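Replica greengrocer's stand opens at Undine learning centre

A wooden greengrocer's stand stocked with artificial fruit and vegetables has opened to families and school groups at the Undine Learning Centre.

The stand is the main part of a new market room at the centre, which took up the space over the summer break. Children can fill a basket from a shopping list, take a turn serving, and put the stock back in its place when they have finished. The room is open from 9.30 am until 3 pm, and groups need to book.

The display has sloped bins stacked in tiers, with light wood panels and a black metal frame along the edges. Carrots with their green tops still on share a bin with cucumbers near the front, and sweet potatoes and tomatoes sit together just behind them. Green beans have a compartment of their own farther back. More produce is kept in an open cardboard box by the back wall.

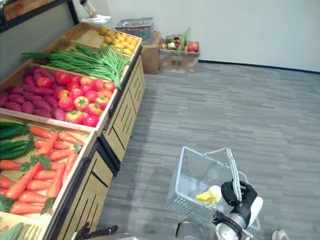

Châu, in a comment left on the centre's page, wrote that her two had gone straight for the carrots and wanted to know why the ones at home never came with leaves. She asked whether the centre would consider adding herbs, as her family buys more coriander than anything else and the children look for it first.

The centre replied that herbs were on the list for the next order, along with bok choy, okra and more squash. Families can suggest other items on a form at the front desk until the end of May.

The stand was built by Grament, a local joinery that also made the reading nooks in the centre's library corner. The artificial produce was bought from Steltar. The full order came to 1456 pieces, and most of it is being held in storage so that the bins can be changed over with the seasons. The total cost of the room, including paint and flooring, was $2774. The joinery donated its labour, and the remainder came from the centre's spring plant sale and a small community grant.

The centre had planned to use empty packets and tins for the shop, as it did in its old play corner. Staff decided on fresh-food shapes after a survey of families last year. Of the 73 families who answered, 60 said they would like their children to learn the names of more vegetables. Several asked for labels in languages other than English, and a set of cards in Vietnamese, Punjabi and French is being printed.

Sorting is a large part of the program. Younger children match by colour and shape, while older groups are given a mixed box and asked to decide which items belong together — not always an easy matter, as anyone who has argued over where to put a tomato will know. School groups can also book a session on weights and prices, with a set of kitchen scales and play money supplied.

The produce is washed in warm soapy water at the end of each week and left on racks to dry. Families are asked to keep real food and drinks out of the market room. Strollers can be parked in the hallway.

Short sessions in the mornings are set aside for children under four. The afternoons are kept for school and after-school groups, and a quieter session with fewer children can be arranged by phoning the front desk. There is no charge for members. Visitors pay the usual drop-in fee, which covers the library corner and the craft tables as well.

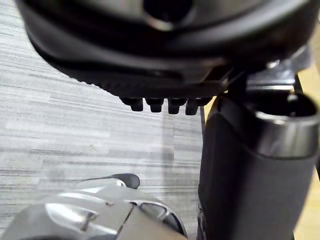
Donations wanted

The centre is looking for cloth shopping bags, small wicker or wire baskets and children's aprons in good condition. A chalkboard for the day's prices would also be welcome. Items can be left at the front desk during opening hours. Artificial fruit and vegetables from home are accepted if they are clean and larger than a child's fist — grapes and berries that come apart into single pieces cannot be used. The centre is not able to take glass jars, tins or anything that runs on batteries.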